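Chores, Still Pending

Every July someone tells me the housework will be automated by next July. I have been keeping this gallery for 28 months and I still own a mop. The bathroom is where I look first - kitchens get all the good demos, and a towel on a rail flatters everybody.

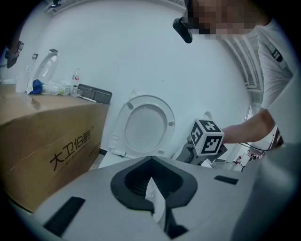

Strip of paper in the gripper, toilet seat up, box top waiting for someone to tidy it.

Seraina Marti at Zestgate gives it nine years before a machine does a whole bathroom unasked. Balthasar Egger says 21, and he builds the things. My own bet is on the blue cloth, which will need picking up, folding and putting somewhere sensible - three jobs, and I know teenagers who can't manage one.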